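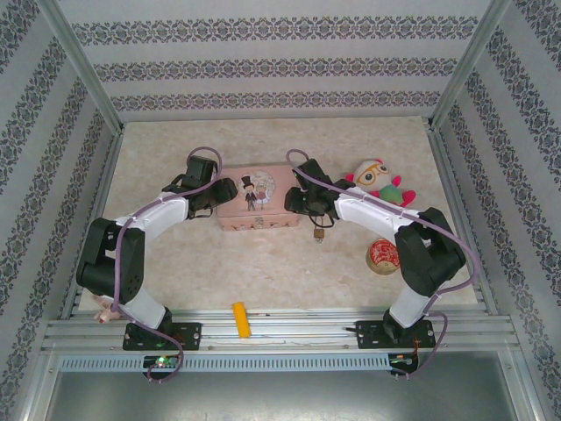 Uneven tone on matte gray walls after repainting: touch up or repaint?

Filed under: Home & Building > Interior Painting > Finish Problems

Fidus Property Office

Our office is responsible for the interior upkeep of a small building, known as Fleury House, which is let to several tenants on shared terms. In October, the walls of the large meeting room on the second floor were repainted in a flat gray. The work was done by our own maintenance staff using Prukel interior matte, applied by roller over the existing paint. The earlier finish was an eggshell of unknown make in a slightly darker shade. Two coats were given, with an overnight interval between them.

The color is correct and matches the approved sample. The difficulty is with the appearance of the longest wall, which has windows at one end. When a person stands in the doorway and looks along it, parts of the wall appear lighter than the rest, and the lighter parts have a pink or lavender cast. When the same person stands directly in front of the wall, the effect is greatly reduced. It is strongest in the late afternoon and is hard to find at all under the ceiling lights after dark.

In addition, there are several places where nail holes were filled and sanded after the second coat and then touched up with a small brush. These places are visible from most positions in the room. The same can of paint was used for the touch-ups, so the mismatch was not expected. The can had been opened for the main work and was stored in the basement for 3 weeks before the touch-ups were made.

We would be grateful for guidance on the following points. First, whether the pale areas are a fault in the paint film or simply the way a flat gray behaves in side light. Second, whether the touched-up places can be corrected individually or whether the full wall must be coated again. Third, whether a primer should have been used over the eggshell, and whether it is too late to benefit from one now. The wall measures 200 square feet. One further gallon of the same paint remains unopened, and our preference is to avoid ordering more than is needed.

The tenants have asked for a date, and the room has to be closed to bookings while work is in progress.

jivico_facilities

There are two separate matters in the request above, and it will be easier to deal with them one at a time.

The first is side light. Daylight that enters at one end of a wall travels along the surface at a low angle, and every slight change in texture or level is shown more strongly than it would be from the front. Flat paint hides more than a glossy one does, but it has its limits. Neutral grays are also sensitive to the color of the light that reaches them. Late sun, a red brick wall across the street, a lavender carpet or a new set of blinds can each move a gray toward pink or violet. The paint itself has not changed. Before any work is ordered, the wall should be examined at three times of day: early morning, noon and the hour at which complaints are received. If the pale areas move or change size between visits, they are an effect of the light and a further coat will leave them as they are.
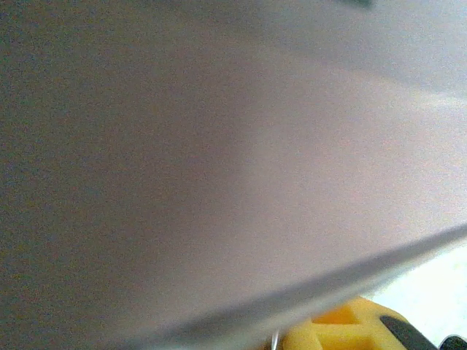 Matte gray surface seen at an angle from very close, paler toward the right.

If the pale areas remain in the same position at all hours, the film should be suspected. Painters refer to this as flashing. The usual source is uneven absorption. Where the old surface was sanded through, patched or washed harder than its surroundings, it draws in more of the new paint and dries to a different sheen. A second source is the roller. If the edge of one section has begun to set before the next is joined to it, the overlap carries a heavier layer and can be seen as a band. Bands of this kind normally follow the direction of rolling, so a vertical band is good evidence of a lap mark. A diagonal one is much more likely to be light.

A simple test can be made without tools. Hold a sheet of stiff card between the window and the suspected area so that the area falls in shadow. If the difference in tone disappears, no repair is called for. If it is still there in the shadow, mark the outline lightly with chalk and return the next day.

The second matter is the touch-ups. Three weeks in a basement is not excessive for a closed can, but the contents must be stirred to the bottom, including the paste that collects in the angle of the base. Shaking is not a substitute. A brush also leaves a different texture from a roller, and on a long wall in side light this alone is sufficient to show. Bare filler that received no primer will show as well. Our practice at Jivico is as follows:

Sand each filled place with fine paper until no ridge can be felt with the fingertips.
Wipe off the dust with a barely damp cloth and allow the wall to dry.
Prime the filler only, using a small roller, and feather the edge outward.
When the primer is dry, apply the finish paint with the same type of roller cover that was used for the wall.

On the side of the room away from the windows, this is generally enough. On the window wall it is seldom satisfactory, and we would recommend that a full coat be applied from corner to corner after the filled places have been primed. For 200 square feet, one gallon will be sufficient for a single coat with some to spare. Check that the batch number on the unopened gallon agrees with the one already used. If it does not, pour both into a clean bucket and mix them thoroughly before starting.

With regard to primer over eggshell, a sound eggshell surface that has been cleaned and lightly sanded will usually accept a matte finish directly. If it was not sanded, press a strip of painter's tape onto the new paint in an inconspicuous corner and pull it away. Should paint come off with it, the problem is adhesion, and a further coat on top would be wasted.

Keep the heating low during the work, keep the windows shut until the coat is complete, and do not stop in the middle of the wall for any purpose.

unit17tenant

Had the same with a gray in our hallway. Repainted the wall and it was still pink at 5 p.m. It was the blinds. I would look at those before closing the room for a day.

Fidus Property Office

Thank you to both contributors. The card test was carried out this afternoon. The large pale area near the windows disappeared entirely in shadow, and we accept that it is an effect of the daylight. The blinds in the room are off-white and were present before the work, so they have been ruled out for now - the building opposite, however, has a reddish front and receives the sun at the hour in question.

The filled places remained visible in shadow. No paint came away with the tape in either of the 2 corners tested. The batch numbers on the two cans do not agree, so they will be mixed as advised. Our staff will prime the filler, then give the window wall one full coat with a medium-nap roller, beginning at 8 a.m. and working away from the windows. The meeting room will be withdrawn from booking for that day and the following morning.

One point remains open. The skirting on that wall is finished in a satin white and was masked with ordinary tape on the first occasion, which lifted a little of the satin on removal. If a member can recommend a low-tack tape that may be left in place overnight, the information would be appreciated.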